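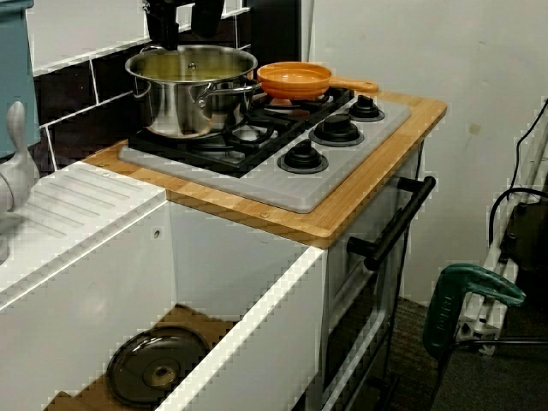 Grullis – a catalogue of play kitchens and their small things

README, version 3

We use cookies to remember your settings and to count visits. Accept all | Only necessary | Read more

What is in the folder

Grullis is a table of play kitchens, toy cookware and toy food, kept in the same form for every item. It was started in a toy library called Gakar, where families borrow toys for some weeks and bring them back. The play kitchens were always the most difficult to check on return. A train set has a printed list in the box. A play kitchen has a cupboard, an oven, a sink, and after a year it has also many small things which did not come with it.

The table has 1,287 rows. One row is one physical thing, so two equal spoons are two rows. The rows describe 868 different kinds of thing, and 571 of the rows have a weight. The weights are missing for the older rows, as we had no kitchen scale in the beginning.

Files

items.csv – the main table, one row per thing
kitchens.csv – one row per play kitchen, with its fixed parts
words.csv – the list of names we allow, with other names people use
notes.txt – longer remarks, each beginning with the item number
CHANGES.txt – what was changed between the versions

All the files are UTF-8. The separator is a semicolon, because many of the remarks contain commas. Decimal numbers are written with a point.

Columns in items.csv

item_no – a letter and four digits. The letter says the group: C for cookware, T for tableware, F for food, A for appliances, X for the rest. A number is never used again, also when the thing is lost.

name – the name from words.csv. Always singular, always small letters.

kitchen_no – the kitchen where the thing normally lives. Empty if the thing travels between kitchens.

toy_or_real – "toy", "real" or "not sure". See the section about real pots below.

body_material – metal, wood, plastic, cloth, glass, paper, mixed. We write only what we can decide with hand and eye. "Metal" is enough. If the bottom of the thing has a stamp which says stainless steel, it goes into the remark.

handle_count and handle_type – the type is "loop", "long", "knob", "bar" or "none". A pot with a loop on each side has handle_count 2 and handle_type loop. A frying pan with one long handle has 1 and long.

main_colour – one word. The colour of the body and not of the handle.

width_mm, height_mm – measured without the handles.

weight_g – in grams, whole numbers, empty if not known.

lid_no – the item number of the lid which belongs to a pot. A lid is a thing with its own row.

remark – free text. The limit is 4,000 characters. Only two remarks came near to it, both about a coffee machine.

Columns in kitchens.csv

Here we describe the parts that are fixed to the furniture and cannot be borrowed alone: worktop, cooktop, grate, control knobs, tap, sink, drainboard, oven door, oven handle, shelf, splashback. For every part there is a column for "present", "loose" or "missing", and a column for the colour.

Control knobs are counted separately, because they are what children like best to turn and what falls off first. The column knobs_now is what was there when somebody last looked. The column knobs_original is what the maker put on it, if we know that. For second-hand kitchens we often do not know, and then it is left empty. Please do not fill it by guessing from the holes. Some kitchens have round holes in the front which never had a knob in them.

The worktop has a short note about its edge: square or rounded, painted or open so that the grain can be seen. It helps to find the right kitchen when two of them are white with a wooden top, which is a very common combination.

Real pots in toy kitchens

The question we receive most often is why there are real things in a catalogue of toys. In our experience a play kitchen in daily use is nearly always mixed. Parents put in a small saucepan they no longer need, or a glass lid whose pot has gone. Children prefer the weight and the sound of metal. So a shiny cooking pot may stand beside an orange plastic frying pan on the same cooktop, and both should be in the table.

It is not always simple to say which is which. Some toy makers sell pots in good steel, only smaller. We decided the following:

If it has a maker's mark of a cookware firm, it is real.
If it came in the box with the kitchen, it is toy, also when one could boil an egg in it.
If we do not know, it is "not sure". There is no shame in this value.

Glass lids need more attention. In Gakar we lend them only to families who ask for them, and they have "ask first" at the beginning of the remark. Dark glass and clear glass are both written as glass. Many lids lie alone on the shelf under the sink and fit to nothing. Then the column lid_no of every pot stays without their number, and they are found with the filter group C, name "lid", no partner.

Words we had to agree on

The list in words.csv was longer work than the measuring. The people who helped speak several languages at home, and the English words did not always match.

cooktop – we use it for the surface with the burners. Others say hob, stove or stove top. I know that hob is the usual word in Britain, but the first version had cooktop everywhere and a change would break the old lists.

burner – one cooking place, also when it is only a printed circle.

grate – the raised bars over the burners. A grate that goes over two burners is one grate.

drainboard – the surface with grooves beside the sink. Some write draining board. Both are found by the search.

splashback – the wall part behind the cooktop, tiled or painted or with a sticker of tiles. Backsplash in some catalogues.

tap – also faucet.

frying pan – shallow, one long handle. A deeper one is a saucepan. We had a discussion about where shallow ends and we took 40 mm.

cooking pot – two side handles. If it has only one and the handle is long, it is also a saucepan.

Left and right are always from the place of the child who stands before the oven. Front is the side of the child, and rear is the side of the wall. A place on the cooktop is written as "left rear", "right front" and so on.

How we do the check on return

1. Open the oven and all the cupboards. Take everything out and put it on the floor on a light cloth.
2. Check the fixed parts against kitchens.csv. Turn every knob once.
3. Sort the things by group letter. Read the numbers from the small labels – on pots the label is under the bottom, on pans it is under the handle.
4. A thing without a label gets a number on the same day.
5. Put pots back with their lids. Lids without partner go on the shelf.
6. Write the date only if something has changed.

Step 3 is the slow one. Labels on plastic stay well. On polished metal they come off after some washing, and we have changed to a mark with a fine paint pen.

Known problems

The colours are weak. One person writes teal, the next writes blue, and a third person writes green for the same panel. In version 3 we joined some of them, but the column should not be used for anything serious.

Kitchens from the maker Zakaria have two numbers in the old lists, because they arrived in two boxes each. We kept the lower number. The other is in CHANGES.txt.

The food group is incomplete. Felt food made by families is in the table only if it was given to the library for good.

Heights of pots are sometimes measured with the lid on. We are correcting this row by row. Rows from January and later are safe.

In 14 rows the name is "thing". We really do not know what they are. If you recognise one from its remark, please write.

Who may use it

You can copy the table, change it and print it for your own toy library, nursery or school. Please keep the item numbers if you send corrections, otherwise we cannot find the row. The names of families were never in the table, and we ask that nobody adds them in a copy which is given further.

The label sheets were made with a template from Ideo, a print shop. The template is theirs and is not in the folder, but any sheet of small round labels is good.

Contact and thanks

The catalogue is kept by Nnamdi Ugwu, who also wrote the English text. Corrections to the language are as welcome as corrections to the data. Thank you to all who measured spoons on the floor.

Last change of this file: 17 Jun 2023

Get our newsletter! New toys, opening hours and repair evenings. Enter your e-mail address. Subscribe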